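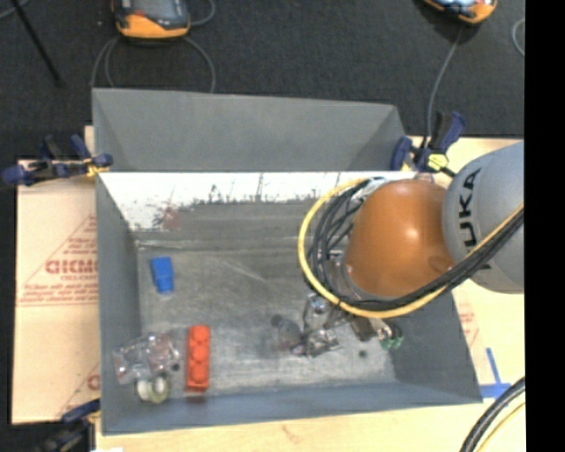 September
By Moushumi Sivakumar
Search this newsletter Search Go

Coat swap is back — same hall, new hours

Quick one before I run for the bus. The fall coat swap is on again at the Porine Street hall, doors at 10 a.m., and we go until the racks are bare or Eifion wants his keys back. Last year we moved 70 coats and had more people than coats by lunch, so please dig in those closets now. Kids sizes especially. Also men's large, which vanished in the first hour.

How it works, for anyone new. Bring a coat, take a coat. No coat to bring? Come anyway. No tickets, no names, no proof of anything. If you have extras drop them early, the side door on Unnithan Lane is open most evenings until 6. Leave them on the bench inside, not on the step. We lost a whole bag to rain in the spring and I'm still sore about it.

What we'd love: zippers that work, pockets without holes, a wash beforehand if you can manage it. Boots fine, in pairs, tied together by the laces. Hats and gloves fine. Please no pillows, no single ski poles, no more suitcases.

Diễm Lục is running the mending table again. She can do buttons and hems while you wait, zippers take longer and she'll tell you straight if yours is worth saving. Bring spare buttons if you have a jar of them somewhere. She is short on the big toggle kind, the ones for duffel coats. Thread we have. So much thread.

Đạt Thái asked me to say the soup is going ahead. Two pots, one with chicken and one without, and he would like to borrow a ladle becuase the hall one walked off. Bring your own mug, we're not buying paper cups this year.

Parking — the lot behind Trollomum Bakery has 18 spaces and they're letting us use it until 2. After that they need it for their own deliveries, so move your car or get an earful. Street parking on the hill side only. The number 2 bus stops right across from the hall.

Money stuff, short. We still owe on the new racks, and the roof fund is sitting at about $2,000, which is better than I expected but not a roof. Jar by the door. Bills, coins, whatever.

Still need people for setup, 8 a.m., mostly carrying tables and untangling hangers. Cường Tạ has the list. Catch him at choir or leave a note in the hall mailbox, he does check it. Two of you have signed up for takedown, thank you, could use a few more with backs in good shape.

Leftover coats go to the Sirnoveck shelter the same evening. If you have a van or a big trunk and dont mind the drive, tell Cường that too.

Next month: pie night, date to come, and the lost and found box gets emptied. There's a good umbrella in there.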